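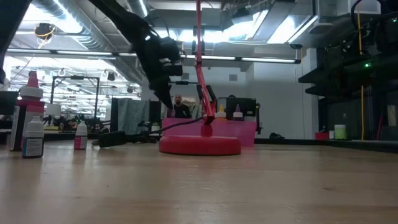 October, two-arm bench, entry 15

Lamp on the table, arms on either side of it. Rogério wants the pair to do the lamp: left arm steadies the stem, right arm works whatever needs working. I said I'd write down what I believe and what I don't, so that's this page.

Believe: the left one can get a finger near the stem and stay there. The base is a plain disc and doesn't seem to mind small bumps.

Don't believe: the 87 percent. Yaa got that from the last batch of 200 runs, and I went through the log after dinner. A run counts as good if the gripper closes. It doesn't ask if there's anything in the gripper. I would like to see the number again with that fixed, and I'd bet on it dropping a lot.

Also not sold on the Cleder wrist firmware. Release note says "smoother approach." Smoother than what? The old one was fine once we stopped running it at full speed.

Things to sort out before the next session:

Dropper bottles and the big pink-red squeeze bottle are on the left side of the table, same side the left arm comes down on. Move them or put them in the script as obstacles. I vote move.

Black cord between the bottles and the lamp base needs to go round the back. A wrist will catch it sooner or later.

Rogério says the shine on the tabletop makes no difference to the depth readings. Maybe. Try it with a matte cloth down, 15 runs each way, same start pose, and then we'll talk.

Yaa to change the success check. 2 people sign off on each batch from now on, and I'm happy to be one of them.

Green light on the right arm only means it has power. Please stop writing "ready" in the log because of it.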